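Dusting and washable dusters: notes

Order of work
Start at the highest surface and finish at the skirting boards. Vacuum the floor last, after a wait of 30 minutes with windows shut, so that airborne dust has time to settle. Switch ceiling fans off at the wall before starting.

Choice of tool
Flat, sealed surfaces: microfibre cloth, slightly damp, folded in four. Turn to a clean face when the used one greys.
Blinds, lampshades and louvres: fluffy duster, dry. Work each slat from the centre outwards.
Unsealed timber: dry cloth only. Polishes containing silicone leave a film that interferes with later refinishing.
Electronics: power off, dry cloth, no spray on or near vents.

Washing
Shake the duster outdoors, then soak it in lukewarm water with a small amount of wool wash. Do not use fabric softener — it coats the fibres and reduces pick-up. Rinse until the water runs clear, press in a towel and hang by the handle out of direct sun. Tumble drying mats the pile. A head that stays matted after two washes should be replaced. Microfibre cloths go in a separate load from cotton towels, which shed lint into them. Spin at 600 rpm or less.

Storage
Fluffy dusters flatten under load and should be kept at the top of whatever holds them, or hung. A hook inside the laundry cupboard door is adequate. Spray bottles and tins belong on a separate shelf, as a slow leak will ruin a clean head.

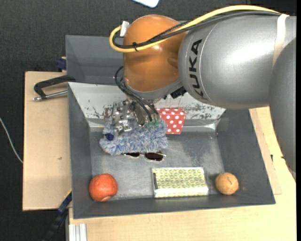
Colour coding prevents a cloth used in the toilet from reaching the kitchen bench. Allocate one colour per room group and write the list inside the cupboard door. In this household red is bathroom, green is kitchen and yellow is laundry. A blue-and-white duster like the one in the grey bin is assigned to bedrooms and living areas, and a plain blue cloth goes with it. Replace like with like, otherwise the list has to be rewritten.

Thanks to Christos Rallis for the correction on spin speeds.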